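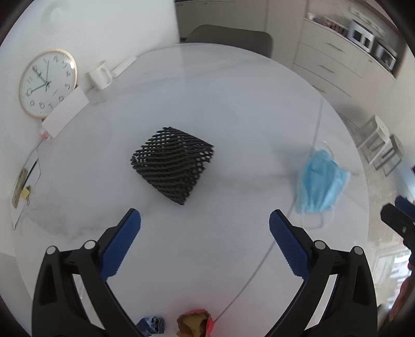
Kirano Table Clearing – data card, known faults and withdrawn episodes

Version note, August 28, 2021

Kirano is a set of table clearing demonstrations collected with hand-held grippers, two per session, each with its own camera. The release holds 2,028 episodes. This file covers a fault found during training and the changes made because of it. For the file layout and license, see the main README.

What went wrong

The jaw width channel froze in part of the July recordings. The camera stream kept running and the pose stream kept running, but the width value stayed at its last reading, in most cases fully open. A policy trained on those episodes learned to move down to an item, stay open, and travel to the bin with nothing held. On the Nikitz arm this showed up as repeated empty trips. In one run the arm pressed an open jaw into the tabletop hard enough to trip the force limit.

Cause

Gevent, the logger, reads both grippers in one process. If one gripper dropped its connection and came back within 300 ms, the logger kept the old handle and went on writing the stale value with fresh timestamps. The gap check looks only at timestamps, so it passed.

Affected data

93 episodes have a frozen width on at least one side. In 12 of them both sides are frozen. All 93 have been moved to withdrawn/ and are no longer in the index. Please don't train on them, even with the width channel masked – the operators' timing is fine, but the grasp labels were derived from width and are wrong as well.

Objects

Mostly light, crumpled litter: paper, wrappers, mesh padding, face masks. Household items such as a clock and a mug share the table and are meant to stay put. Soft items make the fault harder to spot by eye, as a mesh sleeve can be held with the jaws only partly closed.
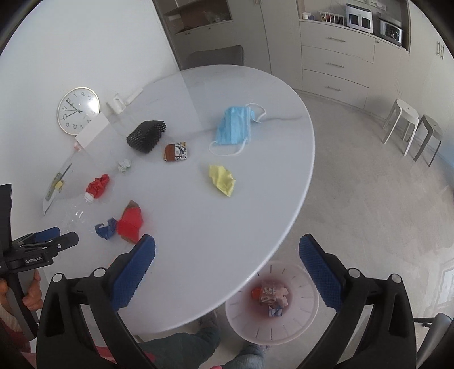
Both jaws open over the table, second gripper at left, waste bin on the floor.

Checks added

The loader now rejects any episode where width is constant while the jaw tips move in the image. Run check_width before training on an older copy. It prints the episode ID and side, and exits with code 2 if it finds anything.

Running on hardware

Keep the force limit on. Policies trained on the earlier index should be retrained; fine-tuning on the corrected set did not remove the empty trips in our tests. Stay out of reach of the arm during the first runs, and keep a hand on the stop button.

Still open

Clear bottles and clear packaging get poor masks from the Kudo labeling tool on a white tabletop. This has nothing to do with the width fault and is not fixed in this version.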